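Rindana is back on tour, 22 years after Flillwood came out, and I'm supposed to be thrilled. I'm mostly wary.

I loved that record. I wore out two copies of it. But the band on stage in February had one original member, and the posters didn't mention that anywhere. They played 15 songs, and 4 of those were new ones that sounded like a tribute act guessing. 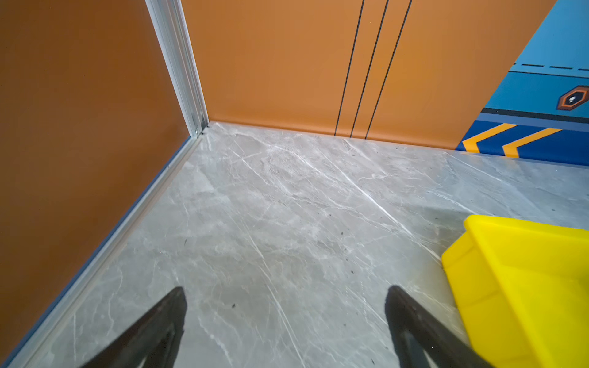 So does a band need its first lineup to keep the name?

Legally it needs whoever owns the name, and fans have to decide the rest with their wallets. My line is the singer and whoever wrote the songs. Lose both and you should pick a new name.

People point to Bailly, who swapped out everyone and got better. Fine, but they did it slowly and kept writing. Rindana took a long break and came back with a merch table. I paid 20 dollars for the shirt anyway.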